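Ullura Ring Boot, Mid-Calf

Workmont Wrestling Supply / Footwear / Boots
Price: $91.00 per pair
In stock in black, white, oxblood and royal blue

If you've ever worked a match in borrowed boots, you already know why we fuss over these so much. The Ullura was the first boot we put our own name behind, and it has been through a lot of lace hooks, a lot of sole patterns and one very unfortunate batch of yellow dye on its way to the version we sell today. We've sold 1,808 pairs of it so far, mostly to trainees and weekend wrestlers, and quite a few to referees, who like the flat sole and don't care for the shiny colors.

The upper is a soft synthetic with a brushed lining, and it folds at the ankle without pinching once you've had a few practices in it. We cut the shaft a little wider at the top than most makers do, so a knee pad with a kick pad under it will still sit where you want it. The sole is thin on purpose. You want to feel the canvas when you're running the ropes, and a thick heel will catch on you the first time you try to pivot out of a headlock.

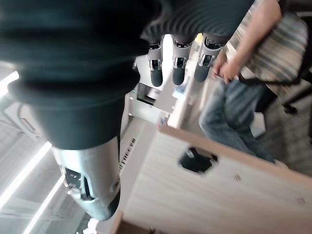
Vittoria Negri: I ordered my usual street size and they were snug for the first two weeks, then perfect. I take bumps in them three nights a week and the stitching at the toe is still tight. My only complaint is the laces, they're too long for me and I have to wrap them twice around the ankle before I tie off.

Thank you, Vittoria! We've heard the same about the laces from other folks with slimmer calves, and you can now ask for the short pair in the order notes. No extra charge, and we'll tuck the long ones in the box anyway in case you change your mind.

Sizing

Order your regular sneaker size if you wear one pair of socks. If you like to double up (plenty of people do, especially in a cold gym), go up a half size. Wide feet should look at the Bridard instead, which has the same sole on a roomier last and comes in black only. A single Ullura boot in a men's nine weighs 700 grams with the laces in. 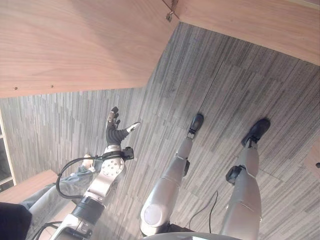 Reading time: 2 min

Care

Wipe them down after every show with a damp cloth and leave them open overnight, tongue pulled forward, somewhere with a bit of air. Please don't put them in the dryer – the glue in the sole won't forgive you. Baby oil and body glitter both come off with plain dish soap if you get to them the same evening. For scuffs on the white pair, we like the Lappalainen cleaning cream, which we carry in the small tub.

Shipping and exchanges

Orders leave our shop within 2 working days. Exchanges are free as long as the boots haven't been in a ring, so try them on carpet first and do a few squats in them. Custom colors are made in one run each year, and the next order window opens in March. Send us a sketch if you have one. Marker on notebook paper is fine, we've worked from worse.

Page updated 2022-09-26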